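Workshop notebook, boot bench
Drirside training ground, kit room

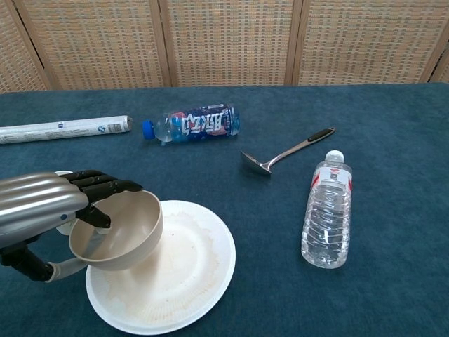

Page last changed: November 21, 2020, 18:12 by A. Beyene

Match went 2-1 to Hudum. Both of their goals came down our left, but I'll leave that to the coaches. Notes below are for boots and studs only.

Pitch was soft from the start and cut up badly in the near goalmouth. We sent everyone out in the mixed soleplate, 12 mm at the front and the longer ones at the heel. Three players changed at half time to full soft ground. Our right back slipped twice before the change and not after it, but he also had less to do in the second half, so I wouldn't read much into that.

Stud checks after the match, first team boots only:

Two studs missing, both from the outside front position, both left boots. Same position as the one we lost at Birhane. Threads in the soleplate look fine on one of them. The other is worn and the stud turns without biting. I've put a strip of yellow tape on that pair and it should not go out again until the insert is replaced.

One soleplate coming away at the toe. It's a Zurnano, the older batch. Glued and clamped at 4:40, leave until Monday morning. Wubit, please don't take the clamp off to use on the goal net hooks.

Striker's pair: he says the right one feels tight across the top. Measured both lasts again and they match. He laced it differently today, skipping the second eyelet, and that pulls the tongue over to one side. Asked him to try it the normal way in training before we stretch anything.

Torque. Still setting the studs by hand with the bar wrench and still getting different results depending on who does it. I did the left boots and Wubit Tamiru did the right ones, and mine were looser on nearly every pair. Both lost studs were mine. We should agree on one person per match, or get the click wrench fixed. It has been in the drawer since May with a broken pawl.

Stock: 98 aluminum studs at 12 mm, plenty. Only 18 left of the long ones, not enough for a full squad change if it stays wet. Order more before the Birhane return game. Laces fine. Nearly out of the thin glue, one tube open and half set at the nozzle.

Washing: do not put the boots near the heater. Somebody did last week and the keeper's pair came back stiff. Newspaper inside, change it once in the evening, racks by the door.

Added later: went back over the yellow tape pair. The insert had been drilled before, off center, by whoever had the bench ahead of us. A new insert won't sit straight in that hole. I'd write the boot off and keep the right one for spare parts. Wubit to have a look before we throw it out.

To do Monday
Unclamp the Zurnano and flex test
Long studs, place order
Ask about the wrench pawl
Re-mark the peg numbers, 12 and 18 are swapped

A.B.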